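은행 실적 발표 읽는 법: 자주 묻는 질문

Virklow 개인고객 안내 페이지
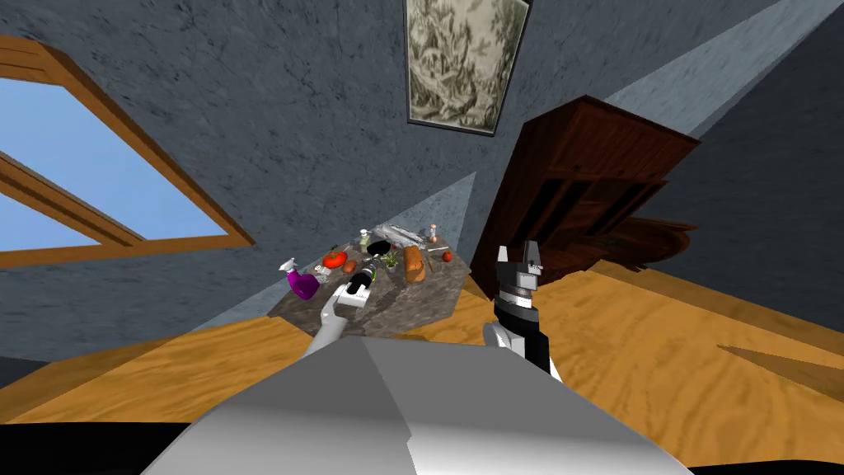
분기마다 실적 발표가 나오면 고객센터로 비슷한 문의가 몰립니다. 순이익이 줄었다는데 예금은 괜찮은지, 연체율이 올랐다는 말이 무슨 뜻인지, 배당은 언제 정해지는지 같은 내용입니다. 그동안 들어온 문의를 주제별로 모아 답변을 정리했습니다. 주식 투자를 권유하는 글이 아니며, 개별 상품의 금리와 조건은 상품설명서를 확인하시기 바랍니다.

답변 내용은 재무공시팀의 Obinna Tamuno가 검토했습니다.

1. 실적 발표의 기본

실적 발표는 언제 하나요?

분기가 끝난 뒤 결산과 내부 검토를 거쳐 발표합니다. 1분기 실적은 보통 5월에 나옵니다. 발표 일정은 홈페이지 공시 메뉴에 먼저 올라가고, 일정이 바뀌면 같은 자리에 변경 공지를 올립니다. 발표일은 대체로 목요일이지만 공휴일이 끼면 달라질 수 있습니다.

발표 자료는 어디에서 볼 수 있나요?

홈페이지 하단의 공시 메뉴에서 내려받을 수 있습니다. 요약 자료와 전체 재무제표가 따로 올라갑니다. 숫자의 흐름만 보려면 요약 자료로 충분합니다. 회계 처리 기준이나 특수관계자 거래를 확인하려면 재무제표 주석까지 보셔야 합니다. 영업점에서는 인쇄본을 비치하지 않습니다. 화면을 읽기 어려운 고객은 고객센터에 요청하시면 우편으로 보내 드립니다.

잠정 실적과 확정 실적은 무엇이 다른가요?

잠정 실적은 외부감사인의 감사나 검토가 끝나기 전에 공개하는 숫자입니다. 확정 실적은 그 절차가 끝난 뒤의 숫자입니다. 차이가 크지 않은 경우가 많지만, 충당금 산정이나 보유 자산의 평가가 바뀌면 순이익이 달라질 수 있습니다. 두 자료가 다를 때는 확정 실적을 기준으로 보시면 됩니다.

연결 기준과 별도 기준 중 어느 쪽을 봐야 하나요?

보려는 것이 무엇인지에 따라 다릅니다. 연결 기준은 은행과 자회사를 하나의 회사처럼 합친 숫자이고, 별도 기준은 은행만 떼어 본 숫자입니다. Virklow의 경우 카드 자회사인 Unameo와 리스 자회사인 Grendine의 실적이 연결 기준에 포함됩니다. 그룹 전체의 성과는 연결 기준으로, 예금과 대출을 다루는 은행 자체의 상태는 별도 기준으로 보는 것이 맞습니다. 다른 은행과 비교할 때는 양쪽이 같은 기준인지부터 확인해야 합니다.

전년 동기 대비와 전 분기 대비는 왜 결과가 다르게 나오나요?

비교하는 시점이 다르기 때문입니다. 전년 동기 대비는 지난해 같은 분기와, 전 분기 대비는 바로 앞 분기와 비교합니다. 은행 실적에는 계절성이 있습니다. 연말에는 충당금을 보수적으로 쌓고 퇴직급여 같은 비용이 몰리는 일이 흔해서 4분기 이익이 낮게 나오곤 합니다. 그래서 1분기 실적을 전 분기와 비교하면 실제 영업 상황보다 크게 좋아진 것처럼 보일 수 있습니다.

누적 실적에는 어느 기간이 들어가나요?

해당 회계연도의 첫날부터 그 분기 말까지입니다. 3분기 누적 순이익이라고 하면 1분기부터 3분기까지를 더한 금액입니다. 기사 제목에 누적이라는 말이 빠져 있는 경우가 있으니 본문이나 원자료에서 기간을 확인하시기 바랍니다.

2. 수익과 비용

은행은 무엇으로 돈을 버나요?

수익은 이자이익과 비이자이익으로 나뉩니다. 이자이익은 대출과 채권에서 받은 이자에서 예금과 차입금에 지급한 이자를 뺀 금액입니다. 비이자이익에는 송금이나 외환 수수료, 펀드와 보험 판매 수수료, 유가증권 매매와 평가 손익이 들어갑니다. 소매 영업을 주로 하는 은행은 이자이익의 비중이 훨씬 큽니다.

순이자마진이 무엇인가요?

은행이 이자를 벌어들이는 자산을 굴려서 이자 부문에서 얼마를 남겼는지를 비율로 나타낸 값입니다. 이자이익을 이자수익자산의 평균 잔액으로 나누어 구합니다. 영문 약자로 NIM이라고 씁니다. 대출금리에서 예금금리를 뺀 예대금리차와 비슷하지만 같지는 않습니다. 순이자마진에는 채권 운용과 시장에서 빌린 자금의 비용까지 반영됩니다.

기준금리가 오르면 은행 이익도 늘어나나요?

항상 그렇지는 않습니다. 변동금리 대출이 많은 은행은 금리 상승기에 대출 이자가 먼저 오르고 예금 이자가 나중에 따라가면서 한동안 마진이 커질 수 있습니다. 시간이 지나면 입출금 통장에 있던 돈이 정기예금으로 옮겨 가고 조달 비용이 올라갑니다. 보유한 채권의 가격은 내려가고, 이자 부담이 커진 차주의 연체도 늘 수 있습니다. 이익에 미치는 영향은 이런 요인들을 모두 합쳐 봐야 합니다.

일회성 이익이나 일회성 비용은 어떻게 봐야 하나요?

건물 매각 차익, 소송 관련 비용, 희망퇴직 비용처럼 매 분기 반복되지 않는 항목입니다. 이 금액이 크면 순이익이 평소 영업 성과와 멀어집니다. 요약 자료에는 주요 일회성 항목을 따로 적어 둡니다. 영업의 추세를 보려면 이 항목을 빼고 비교하시면 됩니다. 다만 같은 성격의 비용이 해마다 일회성으로 분류되어 있다면 그 분류를 그대로 받아들이기 어렵습니다.

충당전영업이익이라는 항목은 왜 따로 나오나요?

영업에서 벌어들인 이익에서 인건비와 임차료 같은 판매관리비를 뺀 뒤, 대손충당금을 반영하기 전의 금액입니다. 충당금은 경기 전망과 회계상 추정에 따라 크게 움직입니다. 충당금을 반영하기 전의 이익을 보면 그 영향을 걷어 내고 영업력을 비교할 수 있습니다.

판매관리비가 줄면 좋은 것인가요?

비용이 줄면 이익에는 도움이 됩니다. 그 비용이 어디에서 줄었는지는 따로 살펴볼 문제입니다. 중복된 사무 공간을 정리해서 줄었을 수도 있고, 전산 투자를 다음 해로 미뤄서 줄었을 수도 있습니다. 은행 간 비교에는 총영업이익 대비 판매관리비의 비율을 많이 씁니다. 영업이익경비율이라고 부르며, 낮을수록 같은 수익을 내는 데 비용을 적게 썼다는 뜻입니다.

ROA와 ROE의 차이를 알고 싶습니다.

ROA는 총자산 대비 순이익, ROE는 자기자본 대비 순이익입니다. 은행은 예금을 받아 자산을 키우는 업종이라 ROA가 제조업체보다 훨씬 낮게 나옵니다. 업종이 다른 회사와 ROA를 나란히 놓고 비교하는 것은 의미가 별로 없습니다. ROE는 주주가 맡긴 자본으로 얼마를 벌었는지 보여 주지만, 자본을 적게 쌓은 은행도 높게 나올 수 있으므로 자본비율과 함께 보셔야 합니다.

3. 자산 건전성

연체율은 어떻게 계산하나요?

원금이나 이자의 상환이 정해진 기간 이상 밀린 대출의 잔액을 전체 대출 잔액으로 나눈 값입니다. 당행 자료에서는 1개월 이상 밀린 대출을 기준으로 합니다. 기준 기간을 다르게 잡은 자료와는 직접 비교할 수 없습니다. 분기 말에는 연체 채권을 매각하거나 상각하는 경우가 많아 분기 중간보다 연체율이 낮게 나오는 경향이 있습니다.

고정이하여신은 무슨 뜻인가요?

은행은 대출을 회수 가능성에 따라 정상, 요주의, 고정, 회수의문, 추정손실로 분류합니다. 고정이하여신은 고정부터 추정손실까지를 합친 금액이며 흔히 부실채권이라고 부릅니다. 연체 기간 외에 차주의 상환 능력도 분류에 반영되므로, 연체가 없는 대출이 고정 이하로 분류되는 경우도 있습니다.

대손충당금을 많이 쌓았다는 것은 나쁜 신호인가요?

그것만으로는 판단할 수 없습니다. 이미 부실이 늘어서 쌓은 것이라면 건전성이 나빠졌다는 뜻입니다. 경기 둔화를 예상하고 미리 쌓은 것이라면 당장의 이익은 줄지만 앞으로의 손실을 흡수할 여력이 생깁니다. 고정이하여신의 증감, 그리고 부실채권 대비 충당금 적립 비율을 함께 보시기 바랍니다.

쌓아 둔 충당금이 다시 이익으로 돌아오기도 하나요?

그렇습니다. 부실로 분류했던 대출이 상환되거나 담보 처분으로 예상보다 많이 회수되면 충당금 일부를 되돌려 이익으로 반영합니다. 이를 충당금 환입이라고 합니다. 환입 규모가 큰 분기에는 순이익이 평소보다 높게 나오므로 다음 분기에도 같은 수준이 이어진다고 보기 어렵습니다.

제 대출이 연체로 잡혔는지 확인할 수 있나요?

실적 자료로는 확인할 수 없습니다. 공시되는 연체 금액은 전체 합계이며 개인의 거래 정보는 포함되지 않습니다. 본인의 대출 상태는 모바일 앱의 대출 관리 화면이나 영업점에서 확인하실 수 있습니다.

기업대출이 늘었다는데 위험한 것 아닌가요?

대출의 종류만으로 위험을 단정할 수는 없습니다. 담보의 종류, 업종의 분산, 차주 한 곳에 나간 금액의 크기가 모두 영향을 줍니다. 특정 업종이나 지역에 몰려 있으면 그 업종이 나빠질 때 손실이 한꺼번에 생길 수 있습니다. 업종별 대출 잔액은 재무제표 주석의 신용위험 항목에 나와 있습니다.

4. 자본과 유동성

BIS 자기자본비율은 무엇을 보여 주나요?

은행이 가진 위험가중자산에 비해 자기자본을 얼마나 갖고 있는지를 보여 줍니다. 위험가중자산은 대출과 투자 자산에 위험도별 가중치를 곱해 합친 금액입니다. 국채처럼 위험이 낮은 자산은 가중치가 낮고 무담보 대출은 높습니다. 비율이 높을수록 손실이 났을 때 버틸 여력이 큽니다.

보통주자본비율은 또 무엇인가요?

자기자본 중에서 손실을 가장 먼저 흡수하는 보통주자본만 따로 계산한 비율입니다. 자본금, 이익잉여금 등이 여기에 들어갑니다. 후순위채나 신종자본증권은 총자본비율 계산에는 일정 범위까지 포함되지만 보통주자본에는 포함되지 않습니다. 배당 여력을 따질 때 이 비율을 많이 봅니다.

이익이 났는데 자본비율이 떨어질 수도 있나요?

있습니다. 대출이 이익보다 빠르게 늘면 분모인 위험가중자산이 커져 비율이 내려갑니다. 환율이 올라 외화대출의 원화 환산액이 커진 경우, 배당으로 자본이 나간 경우, 보유 채권의 평가손실이 자본에 반영된 경우에도 떨어질 수 있습니다.

유동성커버리지비율은 왜 보나요?

자금이 한꺼번에 빠져나가는 상황을 가정했을 때, 바로 현금으로 바꿀 수 있는 자산으로 한 달 동안의 순유출을 감당할 수 있는지 보는 비율입니다. 자본이 충분한 은행도 당장 쓸 현금이 모자라면 어려움을 겪을 수 있으므로 자본비율과는 따로 관리합니다.

5. 예금 고객이 자주 묻는 내용

순이익이 줄면 제 예금 금리도 내려가나요?

이미 가입한 고정금리 정기예금의 금리는 만기까지 바뀌지 않습니다. 새로 가입하는 예금의 금리는 시장금리, 은행의 자금 수요, 다른 은행의 금리 수준에 따라 정해집니다. 한 분기의 순이익이 예금 금리에 바로 연결되지는 않습니다.

적자가 나면 예금을 찾지 못하게 되나요?

한 분기의 적자가 곧 지급 불능을 뜻하지는 않습니다. 손실은 먼저 자본에서 흡수됩니다. 예금자보호 대상 상품은 은행이 지급하지 못하게 되더라도 법에서 정한 한도까지 보호됩니다. 한도는 원금과 소정의 이자를 합쳐 한 금융회사당 한 사람을 기준으로 적용됩니다. 현재 한도와 본인 상품의 보호 여부는 통장이나 상품설명서의 예금자보호 안내에서 확인하실 수 있습니다.

은행에서 가입했는데 보호가 안 되는 상품도 있나요?

있습니다. 펀드, 은행이 발행한 후순위채, 실적배당형 신탁 등은 은행 창구에서 가입했더라도 예금자보호 대상이 아닙니다. 가입할 때 받은 설명서에 보호 여부가 적혀 있습니다.

자회사 Unameo에 문제가 생기면 은행 예금에 영향이 있나요?

Unameo와 은행은 별도 법인이고, 고객의 예금은 은행의 부채로 따로 관리됩니다. 자회사의 손실은 은행이 보유한 지분의 가치와 연결 실적에 영향을 줍니다. 자회사의 손실을 이유로 예금을 차감하는 일은 없습니다.

은행이 큰 이익을 냈는데 수수료를 왜 받나요?

수수료는 업무별 원가와 시장 수준을 고려해 정합니다. 면제 조건은 상품과 거래 실적에 따라 다르며 홈페이지의 수수료 안내표에 실려 있습니다. 수수료 체계를 바꿀 때는 시행 전에 홈페이지와 앱으로 알려 드립니다.

6. 배당과 주주 관련

배당은 누가 정하나요?

이사회가 배당안을 만들고 주주총회에서 승인합니다. 정관에 따라 이사회 결의로 정하는 중간배당도 있습니다. 배당 규모에는 순이익 외에도 자본비율, 향후 대출 성장 계획, 감독당국의 권고가 고려됩니다.

배당성향과 배당수익률은 같은 말인가요?

다릅니다. 배당성향은 순이익 가운데 배당으로 나간 비율이고, 배당수익률은 주가 대비 주당 배당금의 비율입니다. 주당 배당금이 1,000원으로 그대로여도 주가가 내려가면 배당수익률은 올라갑니다. 수익률이 높아졌다고 해서 배당이 늘어난 것은 아닐 수 있습니다.

예금만 있는 고객도 배당을 받나요?

받지 않습니다. 배당은 기준일에 주주명부에 올라 있는 주주에게 지급됩니다. 예금 고객은 약정한 이자를 받습니다.

자사주를 사서 소각하면 무엇이 달라지나요?

발행된 주식 수가 줄어 주당 순이익이 올라갑니다. 은행의 현금은 그만큼 나가고 자본도 줄어듭니다. 매입만 하고 소각하지 않은 주식은 나중에 다시 시장에 나올 수 있으므로 공시에서 소각 여부를 확인해야 합니다.

7. Nwachukwu 인수 관련 문의

Nwachukwu의 대출 부문을 인수하면 실적이 바로 늘어나나요?

인수가 완료된 날부터의 손익만 당행 실적에 포함됩니다. 그 이전의 손익은 포함되지 않습니다. 완료된 분기에는 대출 잔액이 한꺼번에 늘지만 이익은 일부 기간만 반영되므로 잔액에 비해 이익이 적어 보일 수 있습니다.

인수 이후의 증가율은 어떻게 읽어야 하나요?

요약 자료에 인수 효과를 포함한 증가율과 제외한 증가율을 함께 싣습니다. 기존 영업이 성장했는지 보려면 제외한 쪽을 보시면 됩니다. 인수 완료 후 1년이 지나면 비교 시점에도 인수한 대출이 포함되어 두 숫자의 차이가 줄어듭니다.

영업권은 무엇인가요?

인수 가격이 넘겨받은 순자산의 공정가치보다 클 때 그 차액을 영업권으로 기록합니다. 매년 가치가 유지되는지 검사하고, 떨어졌다고 판단되면 손상차손을 인식해 이익에서 뺍니다. 영업권은 보통주자본비율을 계산할 때 자본에서 공제됩니다.

Nwachukwu에서 받은 대출의 조건이 바뀌나요?

금리, 만기, 상환 방식은 기존 계약대로 유지됩니다. 자동이체 계좌와 문의처가 바뀌는 고객에게는 개별 안내문을 보내 드립니다. 안내문을 받기 전에 계좌 변경을 요구하는 전화나 문자를 받으셨다면 응하지 마시고 고객센터로 먼저 확인하시기 바랍니다.

8. 자료를 읽을 때 생기는 의문

기사에 나온 금액과 공시 금액이 다릅니다.

가장 흔한 이유는 기준의 차이입니다. 연결과 별도, 분기와 누적, 지배주주순이익과 전체 순이익 가운데 어느 것을 썼는지에 따라 금액이 달라집니다. 외화로 표시한 기사는 어느 날의 환율을 적용했는지도 영향을 줍니다. 기준을 맞춘 뒤에도 차이가 나면 공시된 금액을 따르시면 됩니다.

표의 합계가 맞지 않는데 오류인가요?

단위 미만의 금액을 반올림하면 항목의 합과 합계가 조금 다르게 나올 수 있습니다. 끝자리에서만 차이가 나면 오류가 아닙니다. 그보다 큰 차이를 발견하셨다면 자료 이름과 쪽수를 적어 보내 주십시오.

지난 분기 숫자가 이번 자료에서 바뀌었습니다.

회계기준이 바뀌었거나 항목의 분류를 조정하면 비교 대상이 되는 과거 숫자도 새 기준으로 다시 작성합니다. 이런 경우 표 아래에 재작성되었다는 문구를 넣고, 바뀐 내용은 주석에 적습니다.

다음 분기 실적 전망을 알려 주실 수 있나요?

공시하지 않은 전망은 고객센터나 영업점에서 안내해 드릴 수 없습니다. 특정인에게만 미리 알리는 것은 공정공시 규정에 어긋납니다. 증권사가 내는 예상치는 해당 증권사의 의견이며 당행이 확인한 숫자가 아닙니다.

여기에 없는 내용은 어디에 물어보면 되나요?

홈페이지 문의 양식에서 분류를 공시 및 실적으로 선택해 보내 주십시오. 영업일 기준 3일 안에 답변드립니다. 주주명부, 배당금 수령, 주식 이전에 관한 문의는 명의개서 대행기관에서 처리합니다. 연락처는 공시 메뉴의 주주 안내 항목에 있습니다.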